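Guild Office Diary, Trukmont

3/12/22

The office records the opening of the spring season in Trukmont. The servers came up on schedule this morning, and the guild was able to enter the Clandwood region as soon as the gates were unlocked. Attendance was good for a weekend. Members who had not been present since January were restored to the active roster and given access to the guild vault.

The first matter of the day was the update itself. Version 7 changes the way stamina is spent on climbing and gliding, and it removes the free refill that players used to receive at each watchtower. The office had prepared members for this change in its last notice. Several nevertheless set out for the northern ridge with the old route in mind and fell into the river. Their equipment was recovered. The route page on the guild site has been corrected and the old version has been taken down.

The second matter was the Fagundes gate. Under the previous rules a group of four could open it. The gate now requires 6 players standing on the plates at the same time, and the plates reset if any one of them steps off. The guild opened it on the third attempt. Two members of the group were using the older controllers, and there was some discussion of whether a delay in their inputs had caused the first failure. The office takes no position on this. It does note that the second failure was caused by a member who left the plate to pick up a mushroom.

Behind the gate there is a long hall, a merchant, and a stairway that cannot yet be used. The merchant sells arrows, lamp oil and a blue cloak with no listed effect. Members are asked not to spend guild coins on the cloak until its purpose is known. Personal coins are a matter for the individual.

Vault business followed. The balance at the close of the morning session stood at 543 coins, after payment for repairs. This is lower than the office would like at the start of a season, and the repair allowance will be held at its present level until the first tournament has been completed. Requests for an exception should be made in the vault channel and should state which item is damaged and where the damage took place.

The afternoon was given to the Praleo trials. These are timed runs through a small arena, and the guild has never done well in them. The best result today was a clear with 30 seconds left on the clock, achieved with the short bow and no shield. The office had advised the use of a shield. That advice is withdrawn. Members who wish to repeat the run are reminded that the arena closes for maintenance overnight, and that a run in progress at closing is not counted.

A dispute over the ownership of a silver lantern was heard in the evening. Both members had struck the chest within the same moment, and the game awarded the lantern to neither -- it fell to the floor and was collected by a third. The rule on dropped items is plain, and the lantern remains with the member who picked it up. The office thanks all parties for keeping their remarks short.

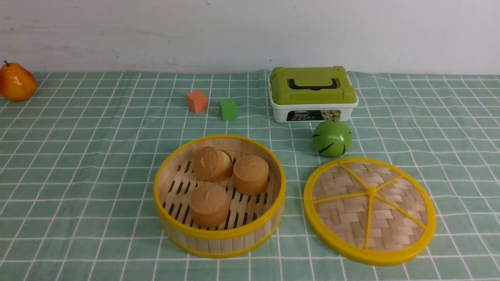

Toy pear and foam cubes on the checked cloth.

Supper was taken late. The log was then reviewed against the chat record, and one error was found in the list of attendance, which has been put right.

Matters carried forward to the next session: the stairway behind the Fagundes gate, the question of the cloak, and the choice of a second archer for the trials. The guild banner is also due for renewal. The present design -- a white heron on gray -- has been in use for three seasons, and proposals for a replacement may be left on the board in Clandwood square. The office will be closed tomorrow morning and will reopen at noon for the supply run.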